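Chapter 6
Small Things and Where They Live

In this chapter you will
sort small personal items by how often they are used
choose a container that suits what goes in it
set up a "home" for a grooming item and test it for a month

Key words: home, open storage, closed storage, reach, overflow

Think about the last time you couldn't find your hairbrush. It was probably on the edge of the sink, or under a sweatshirt, or in the bag you carried yesterday! Small things wander because they are light and quick to put down, and most of us put them down wherever we happen to be standing. The good news is that this is one of the easiest household problems to fix, and you can start with a single brush and a single basket.

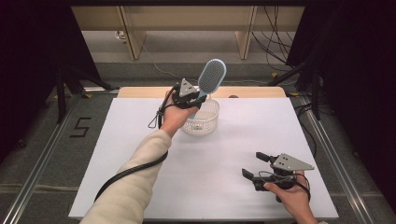

A home, in the sense we use in this book, is the one spot where an item belongs when no one is using it. It has to be easy to reach, easy to see and big enough. If any of those fails, the item starts wandering again. A drawer that sticks is a poor home for something you use every morning. A deep bin is a poor home for hair ties (try finding the last one at the bottom).

Open storage means baskets, trays, hooks and shelves. You can see what you own, and you can put it back with one hand. Closed storage means drawers, boxes with lids and cabinets. It keeps dust out and looks calmer, but it asks for an extra step each time. For everyday grooming items, open storage usually wins, and I love a plain round basket for this. Openings in the sides let air move around a brush that was put away damp, and a basket can be carried to wherever you get ready.

Before you choose one, clear a surface and set the container on it by itself. Look at its height and its width across the top. Will a brush stand up in it, or tip it over?

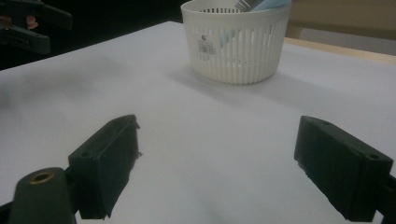 Waltalach School District, Department of Family and Consumer Sciences

Now try the fit. Hold the item over the container and lower it in, handle first. Then turn it around and try it head first. Most brushes are steadier one way than the other, and it is worth finding out before you fill the rest of the space. If the container has a handle of its own, check that you can still grab it easily once the brush is in. 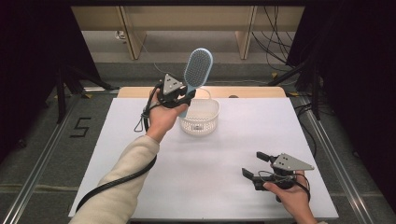
Fig. 6.2 Trying a hairbrush with a handled basket.

Try It: The One-Basket Month
Pick a container you already have at home. Choose one grooming item and give it a home there. Each night at bedtime, write down whether the item is in its home. Ashton Te Moana's class at Burkesska ran this in February and collected 600 nightly entries between them, which made for a wonderful argument about bathroom counters. Bring your own record to class for Section 6.3, where we turn to overflow and what to do when the basket is full.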